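Search this project... Go

# Workstation Innards: Parts Notes and Photo Set

Hi, I'm Soo-ah Wi, and this is the README for my pile of notes on opening up old office workstations. It started as a text file on my desktop and got out of hand (sorry in advance for the folder names, Veltholm is just the first batch and Rallis is the second, there's no deeper logic).

## What you get

- 231 notes on cases, latches, brackets and boards
- 200 of those are sorted, the rest sit in `misc`
- 2 folders, plus a parts list in plain text

I write the way I talk, so "blue thing" means a plastic latch you can touch without tools! Gray plastic gets its own tag, and so does bare ribbed metal, which I love and will photograph forever.

## Before you open anything

- Shut it down, pull the power cord, lay the case on its side.
- Touch bare metal first.
- Look for blue before you reach for a screwdriver.
- If the CPU socket is empty, keep the cover on it. Those pins are tiny and I have bent enough of them.
- Note where the memory slots sit. On the Dell board in my notes there's one bank above the socket and another below it, so I write "upper bank" and "lower bank" and leave it there.
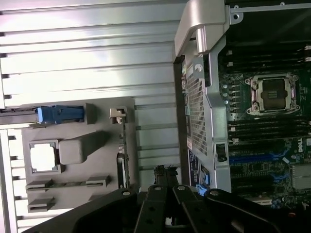 ## Known gaps

Power supplies are thin, fans are worse. I want to redo the bracket names by June, when I get my table back.

Filed under: Hardware > Teardown notes > Gratitz

Comments

**cakance_fan:** the upper/lower bank naming saved me so much squinting, thank you

**pmk700:** Any chance of a tag for drive cages?

**Soo-ah Wi:** Yes! Adding it to the parts list tonight.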